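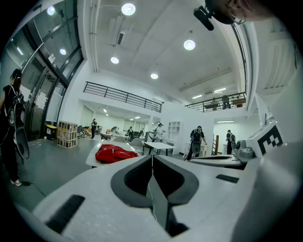 Hand-held grippers in use on the open floor at Skoltilura.

MURNADSTEAD, April 9, 2023 – Skoltilura is very happy to share its first good practice guide for people who work with hand-held and body-worn grippers, and we owe a big thank-you to everyone who read the drafts we began passing around in January. The guide runs to 8 pages and covers cables, walkways, straps and rest breaks, with a limit of two hours for any one session.

"We wanted rules that a new person could read over coffee and really use," said Siham Khalaf, who led the writing – and rewrote the cable section four times.

Printed copies, 300 in all, are free from our Murnadstead and Skulusstead offices. Comments are welcome and go to Henrik Weidemann.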